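*Mar 9, 2026*

I had sent Kianoush Daneshvar a list of questions in advance and he ignored nearly all of them, because what he wanted to show me first was his spreadsheet. It has a tab called "Arm" with one line in it, and a tab called "Everything else" that goes on for three screens.

"People come to me and ask what the robot costs," he said, scrolling happily. "I love that question! I can answer it in a minute. Then I show them the other tab and we get a cup of tea."

Daneshvar looks after automation at Stovlow, which puts together small mixed packs of craft parts for schools and hobby shops. Last year he was given permission to find out if a single arm could take over some of the handling at the filling benches, where people spend a good part of the day lifting small containers, tipping them out and putting them down again. Stovlow has two sites. The trial is at Tukham, in a ground-floor room that used to be for stationery, and if it goes well there will be a second arm in the coming year's budget. I wanted to know how a company that had never owned a robot went about buying one, and he turned out to be a lovely person to ask.

He started, he said, by not looking at robots for a month. He stood at the filling benches with a notebook and wrote down what got picked up. "You have to know your objects. Weight, how wide, does it have a lid, is it see-through, does it squash if you hold it too hard. I had a page for every container we use. When the sales people rang and asked what payload I needed, I could tell them, and it was much lower than they hoped."

That low number saved him the most money of anything in the project. The first quote he received was for an arm that could have lifted a car battery. The one he bought came through Rindeo, a reseller that takes back demonstration units and checks them over before selling them on, and it is a good deal smaller. He won't say what Stovlow paid for it, as he is hoping to get the same price again.

I asked if he had been nervous about buying second-hand.

"A bit, yes. But I went and saw it moving. I asked them to run it for an hour while I was there, and I sat on a stool and watched. The man at Rindeo thought I was mad, I think. I listened to the joints. I don't know what I was listening for! I'd still do it again. And I asked for the hours log and the service record, and they had both, and that's when I stopped being nervous."

The gripper was a separate purchase and a longer story. Daneshvar had put it in the budget as an accessory, a word he now crosses out whenever he sees it in anyone else's plan. He tried a suction cup first, on loan, and it was hopeless with their containers, which have a ridge in just the wrong place. Then he went to a two-finger gripper from Kofler. With the mounting parts, a spare pair of fingers and delivery it came to £1,689, and he can say that figure from memory.

"I put £100 in the first draft for 'gripper bits'. One hundred pounds. I've kept that version and I show it to people, because I think it's good for them to see it. I had imagined a kind of claw you screw on."

He is very fond of the Kofler gripper now. He likes that the fingers can be swapped without much fuss, and that he can set how hard it closes. Clear plastic is a fiddly thing to hold, in his view, since too light a grip lets it turn and too firm a grip bends the wall in. He has a small box of ruined containers under his desk from the first fortnight, and got it out to show me the different ways they had buckled.

We went through the "Everything else" tab together. The table was the item he was keenest to talk about. His first plan was to bolt the arm to one of the old filling benches, and he is glad he was talked out of it. "Put your hand on one of those benches and lean. It rocks. A person copes with that, you don't even notice. The arm doesn't know the table has moved." So there is a line for a new table, one for a mounting plate and one for having them put in properly.

Then come the things with no box to open. There was an electrician's visit. There was the risk assessment, which he paid an outside engineer to do and which he thinks was worth every penny. There were two days of training for three people, and there was the cover for those three people while they were being trained, which he forgot completely and had to go back and ask for.

"That was a bad morning. You don't want to go back for more money when the thing hasn't arrived yet. So now I tell everybody, put the people in first. Put in the hours for whoever is going to stand next to it and learn it. Then put in the arm."

His rule is to take the full total, with everything on both tabs, and add 30 per cent. Stovlow's finance office pushed back on that and he gave them a list of what it might be spent on, most of which then happened. What was left over went on cable, brackets and another set of fingers.

Delivery took 19 days from the order, quicker than he had planned for, so the arm came before the table did and spent its first week at Tukham in its crate. He would go in and look at the crate, he admitted. A few of the packing team did too.

I wondered how they had taken to it. Carefully, he said. He had told them early on what it was for and what it wasn't for, and he had asked which job they would give away first if they could. The answer was the container job, from everyone, because of what it does to your wrists by mid-afternoon. That settled what the trial would be.

So the trial is deliberately plain. The arm gets a container of mixed small pieces and a cup to work with, and the team changes one thing at a time: the container, the cup, where they stand, how full things are. They write down what happened. Daneshvar was strict with himself about not buying special cups or trays for it at this stage.

"Any cup. A plastic cup. If it only works with a cup that costs forty pounds from a catalogue, I need to know that now, before I've promised anybody anything." 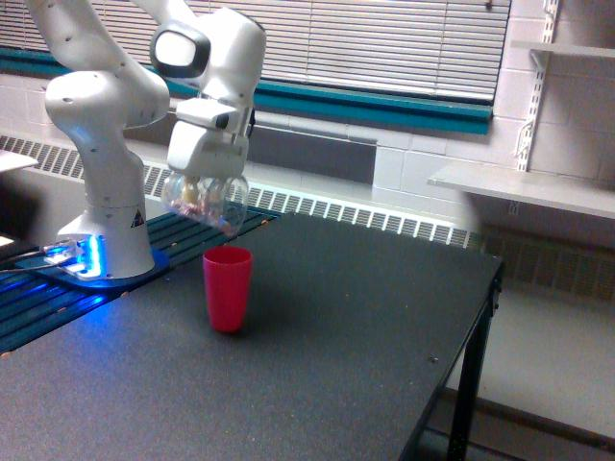

*The arm at Tukham, with a clear container of small pieces in the gripper and a red plastic cup underneath.*

The room itself cost next to nothing, and he is proud of that. It had shelves already, and a window with blinds, and he didn't have to ask anyone to move out of it. He does think you should budget for a room even if you believe you have one, and in particular for what you will do with whatever is in it. Stovlow's stationery is still in his office.

What would he do differently with the second arm? He had an answer ready. He would order the table first. He would borrow two grippers at once and try them side by side on the same containers, instead of one after the other with a month between. He would ask for the yearly costs in writing at the start, servicing and software and spares, and set them out over five years beside the purchase price. "The purchase price is a nice clean number and everyone in the meeting looks at it. The five-year line is the one I should have brought."

And he would go on spending that first month with a notebook. He has been doing it again at the other site, where the containers are larger and some of them have hinged lids, and he has filled most of a book. He thinks the same size of arm will do. The fingers will need changing.

I asked what he would say to a smaller company than Stovlow, one with perhaps a handful of staff and no Daneshvar.

"Go and see one! Ring somebody who has one and ask to visit. I rang four places and three said yes, and they were so kind, they showed me all their mistakes. One of them gave me their whole spreadsheet. Mine is really theirs with my numbers in it." He has started returning the favour and has had two firms round already this March. They get the tour, the box of squashed containers and a copy of both tabs.

The decision on the second arm is due once the trial notes are written up. He hasn't asked Rindeo to hold anything for him, but he has been looking at their stock list, and he had it open in another window the whole time we were talking.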